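Speaker notes: Handling complaints at Plastgate
Session 2, afternoon

Good afternoon, and thank you to the Wuston office for hosting. The purpose of this session is to set out how a complaint should move through the company once a customer has made contact.

Last January the service team reviewed 158 closed complaints. In 40 of them the customer had to explain the problem to more than one department. The review recommends a single named contact for each case — from first call to final letter.

Pause. Refer to the handout, page 3.
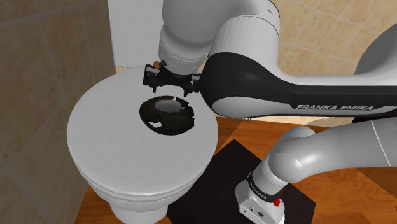 Kerttu Koskela has objected that a named contact works only if someone covers for leave, and that the Sudusham branch has no such cover at present. The point is accepted. Branch managers are asked to name a deputy before the new procedure takes effect.

On written replies: state the decision in the first paragraph. Do not refer the customer to policy numbers. Where a refund is due, give the amount and the date of payment.

Hand over to Haziq Tambunan for the section on repeat complaints. Questions to be held until he has finished.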